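Apples and Plates: Gallery

Text and selection by Custódio Bragança

The May part of our tableware gallery is given over to the plain white plate and the single piece of fruit. Readers of the Soller pages will know the format: one plate, one thing on it or beside it, and a dark cloth on the table. Earlier parts covered bread and eggs. The full gallery now stands at 153 pictures, and the older ones can be reached from the index.

I like the apple for this because it is the right size for a dinner plate and it doesn't roll far. Its color also does well against white and dark gray, which a green pear never quite manages.
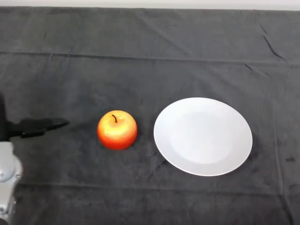

Apple and white plate side by side on dark gray cloth.

A two-colored apple is worth looking for at the market. Solid red ones go flat against a dark cloth, and the yellow ones lose their edge next to a white rim. Something that runs from gold at the stem end down to red-orange gives you both. Leave the stem on. If you have a choice, take one with a stem that bends a little.

Polish is a matter of taste. I wipe the fruit with a dry towel and leave it at that. The flecks in the skin are part of the look and I would not want them buffed out or oiled over.

Keep a gap between the fruit and the plate when they are set side by side. Too close and the two outlines run together. I usually put the fruit down first, then the plate, then move the plate until the space looks right.

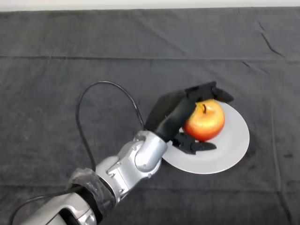

Plates come next. The ones I buy for table settings are plain, round and white, without a band or a printed edge. The Feltenberg secondhand hall has a long shelf of them, and the last time I was there I came home with 21, several of which have since gone to friends. Look at the underside before you pay, and run a finger around the rim to feel for chips. Fine scratches from knives will show under a low lamp but mostly disappear in daylight.

A plate with a shallow well is better for fruit than one that is completely flat. Even a slight dip helps an apple settle. Deep soup plates hide the bottom third of the fruit and make it look smaller than it is.

Where the apple goes on the plate is up to you. Dead center can look stiff. A little toward the left or toward the far side is fine, and it leaves a clear area of white for the shadow.

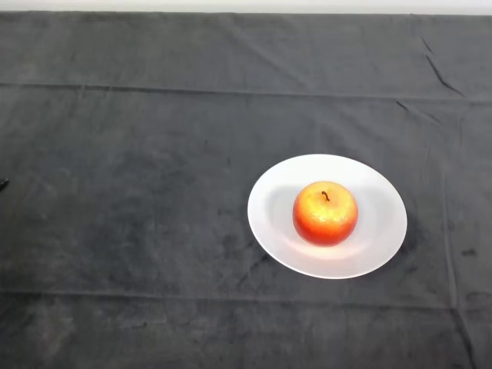
On cloths, I have tried linen, canvas and an old wool blanket. For this kind of setting I now stay with soft fabric in charcoal or dark gray. It doesn't reflect, and a plate put down on it stays put. The drawback is that a napped cloth marks easily. Every hand that brushes over it leaves a lighter or darker patch. You can smooth these out with a clothes brush, always working in the same direction, or you can leave them. I leave them more often than not.

Buy enough cloth to go over the back edge of the table. A hem that stops short will always be in view from a chair. Wash it alone and hang it over a rail to dry, without folding, or the crease will be there for weeks.

Macedo wrote to ask about lamps. I use the window and one ceiling light, and turn the plate until the glare on the rim is where I want it. The Onau pages have more on lamps for those who work in the evening.

The next part will be citrus, on the same kind of plate. Send suggestions by the usual form, with the name of the fruit in the subject line.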